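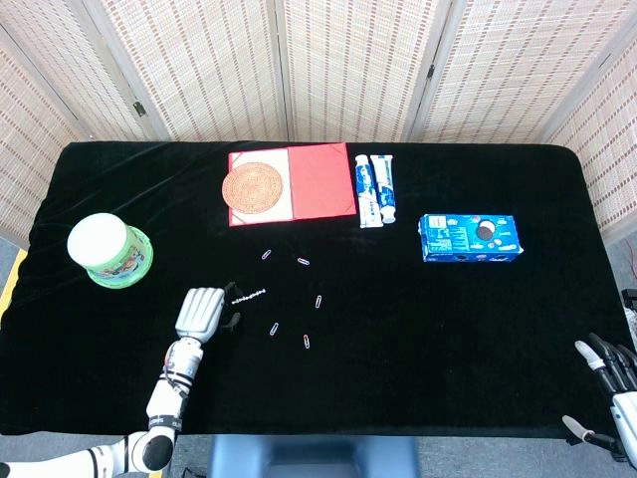
My therapist's bio is 224 words long. I know this because I pasted it into a word counter one night when I should have been asleep, after reading bios for two hours and retaining nothing from any of them.

If you have looked for a counselor lately, you know the genre. Everyone is warm. Everyone is collaborative. Everyone offers a safe space, a phrase I now hear in the voice of a parking garage announcement. They meet you where you are. They draw on a range of approaches, listed by initials, and then comes the last paragraph, where we learn they enjoy hiking and have a dog.

I like dogs. I still couldn't tell you which of the people with dogs would be any help with the fact that I had stopped opening my mail.

I live in Momberg, which has more therapists than bakeries, and I started with the Nitier directory like everybody does. You tick boxes. I ticked "anxiety" and "evenings" and got 787 results, which did nothing for the anxiety. I added my insurance and got 17. I called them all. Most had full voicemail boxes, a couple had moved, and one very kind woman explained that she had only worked with couples for years and had been trying to get the directory to say so.

Of the few who called back, I picked the one with the least to say about her journey. Her bio gave her license, where she had trained, what she charged, and the sentence "I am not a good fit if you want weekly homework." I could have wept. Somebody had finally told me a thing I could use.

## What I would like to know instead

Start with the money. I have heard the arguments for leaving the fee off the page: it scares people, it starts things on the wrong foot, it ought to be a conversation. Fine, but I'm going to be scared either way, and I'd like to do it at home, before I've told a stranger about my father.

Then tell me how much you talk. Some therapists nod for fifty minutes and some of them coach you like you're down by six at the half. Both have their customers. I have had both, and each time it took me four sessions to figure out which one I'd bought.

Tell me about the stairs. Tell me if the waiting room is shared with the orthodontist. When I saw someone in the Chong building, I spent ten minutes a week across from a teenager in headgear, and I think we both came out of it changed.

Also, please say what happens if it isn't working. I stayed with one man for most of a year because I didn't know how to break up with him. He'd have been fine about it. He was a professional! But his bio said he believed deeply in the relationship, and I didn't want to be the one to hurt it.
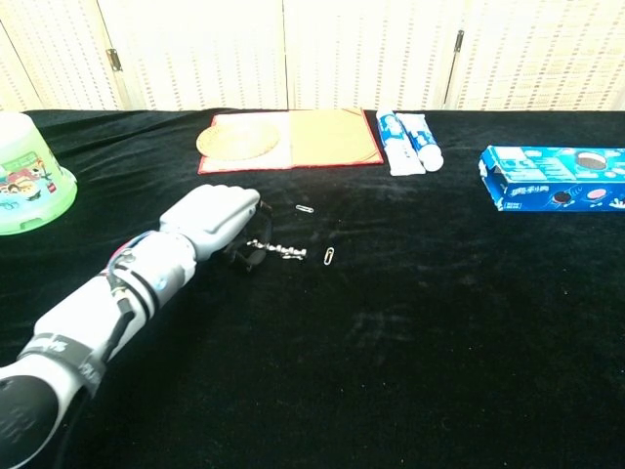

## In defense of the dog paragraph

My friend Gilang Chin, who went back to school for this and is now collecting her supervised hours, thinks I'm being unfair. She had to write her own bio for the Fovska clinic last May and says it was worse than the licensing exam. The limit was 2000 characters. You can't promise results. You can't sound cold, and you can't sound like you're selling anything, though you are, a little. Her first draft was all credentials and her supervisor said it read like a warranty. So she put in the cat.

I take the point. I also read the final version, and the cat is doing a lot of work in there.

What Gilang says people really want is a sign that the person on the other end is a person, and the pets are a cheap way to give it. Maybe so. I only think a plain sentence does it better. "I run five minutes late in the afternoons." "I laugh sometimes." "I will ask about your mother, and you can tell me to knock it off." I'd have booked any of those on the spot.

My own therapist, for the record, turned out to have a dog. She mentioned it in our third month, when it ate something and she had to reschedule.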